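In Defense of the Third Clarinet

By Rocío Moya
June 8, 2024
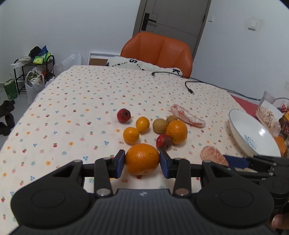

Oranges and pomegranates on a flowered tablecloth.

I have played third clarinet in the Honent Town Band for long enough that people have stopped asking when I'm moving up. They used to ask at the cookie table, with the same soft voice you'd use to ask a man whether he'd heard back from the bank. Now they ask about my knees.

For those who have never sat in a concert band, a short tour. The clarinets are usually split into three parts. First clarinets get the tune and the high notes and a certain look around the eyes. Second clarinets get the tune a little lower, on a good day. Third clarinets get F. Sometimes we get E-flat, and in marches we get F and E-flat one after the other on the off-beats for four pages, while the trombones on the other side of the room have the time of their lives.

My claim is that this is the best seat in the band and that we have been handing it out wrong for as long as there have been bands.

The way we hand it out is by audition. You play a scale, you play eight bars of something with too many flats, and the director writes a number next to your name. High numbers go to the front and low numbers go to the back. Every school band in the state does it this way and most of the adult ones do too, including ours, where people with grandchildren stand in a hallway in December sweating over the chromatic scale. The result is that every part below the first gets treated as a waiting room. You are there until you get better. If you never get better, you are there until you quit and buy a kayak.

So the bottom of the section ends up being made of beginners, people who are discouraged, and me. Then everybody wonders why the middle of the band sounds like a washing machine with a shoe in it.

I wondered too, for years, and I was in the washing machine. What changed my mind was a concert at Dendard College a few winters back. I had gone to hear my niece play the oboe, and the oboe was fine, thank you, she practices. But the group did an old hymn setting in the second half, slow and quiet, no percussion at all, and about a minute in I realized I was listening to the low clarinets. They weren't loud. They were just there, in tune with each other, moving a half step when a half step was called for, and everything on top of them sounded expensive.

I asked my niece afterward who those people were. She said they were the good ones. Their director, Lefteris Makris, mixes the section every semester, so whoever had the top part in the fall could be playing the bottom one in the spring. She said this as if it were no stranger than having the lights on.

I have since bothered Makris about it by email more than he probably enjoyed. His view is that a tune will mostly look after itself. A person playing a melody knows how it goes, and so does the audience, and between them they'll get it home. A person playing the third part has to listen to everyone else in the building to know whether her F is the right F. He puts strong players there for the same reason you would put your steadiest friend at the bottom of the ladder. He also told me that students complain for two weeks and then stop, and that the ones who complain longest tend to be the ones who needed it.

Our own band tried it once. I should say that I pushed for it, and that I pushed for it at the end of a long meeting when people wanted to go home, a method I recommend to anyone with an unpopular idea. We rotated for a single concert. Two of our first clarinets came down to sit with me, and two of my people went up.

The first rehearsal was terrible. My people, sent up front, played as if they were trying not to wake a baby. The firsts, sent down to me, kept playing out, because they had been playing out since middle school and didn't know there was another way. One of them finished a page of off-beats and asked me when it got interesting. I told her to listen to the horns. She gave me a look, but in the next run-through she listened to the horns, and it turned out that the two parts lock together like a zipper in the trio of that march, and she laughed out loud in the middle of a rest.

By the concert we sounded better. I can't prove that. I have a recording, and on the recording there is a child asking for a juice box through most of the slow movement, but under the child there is a clarinet section with a floor to it. A man I'd never met told our bass clarinet player that we seemed to have gotten some new people.

Then we went back to the old way. There was a feeling, never quite put into words by anyone willing to own it, that a person who had worked hard for a first chair should get to sit in it. I understand this feeling. I would point out that the chairs are all the same chair. They fold, and they pinch.

I will take the other side's case seriously for one paragraph, which is more than it has ever done for me. Some parts are hard, and you can't put a second-year player on them and hope. That's true. There are pieces where the first part goes up where only dogs and graduate students can follow, and somebody has to be able to play it. Fine. Give that piece to whoever can play that piece. But look through the folder of an ordinary town band and tell me how many of those there are. We play marches, a medley from a movie, something with sleigh bells and the thing with the cannon where we don't have a cannon. A decent adult player with a pencil could handle the top line in nearly all of it.

The other argument I hear is that competition keeps people practicing. Maybe it does, for the three people who think they might win. Everyone else can do the math in the hallway. I have watched good musicians in their forties, people with jobs and mortgages who gave up an evening a week for this, get a number on a sheet that told them they were eleventh, and I have watched them slowly find other things to do with that evening. The band in Makori lost half its flutes in one year over chair placements. Half! You'd think they had been seating a parliament.

What I would like instead is modest. Rotate the parts, by the concert or by the piece, I don't care. Keep a short list of the hard solos and audition for those, in a room with a door, and not a hallway. Stop printing names in the program in order of rank. The alphabet is sitting right there, and as an M I have nothing to gain from it.

And I would like school directors in particular to quit saying "only." You hear it all the time. "She's only on third." A twelve-year-old hears that once and she has learned what her part is worth, and she'll play it like that. Tell her she's the reason the chord is a chord. Have the trumpets play it without her and then with her. It takes thirty seconds and it's the best trick in the business, and every kid in the room will turn around to look at who was making that sound.

Our summer concerts start soon. I've been handed the folder, and I've looked at my part, and the opening march has fifty-six bars of F with a brief vacation to E-flat. I have already marked where the horns come in. If you're at the bandstand and you happen to notice that the middle sounds warm, we're in the third row, on the left, behind the man with the very large stand light.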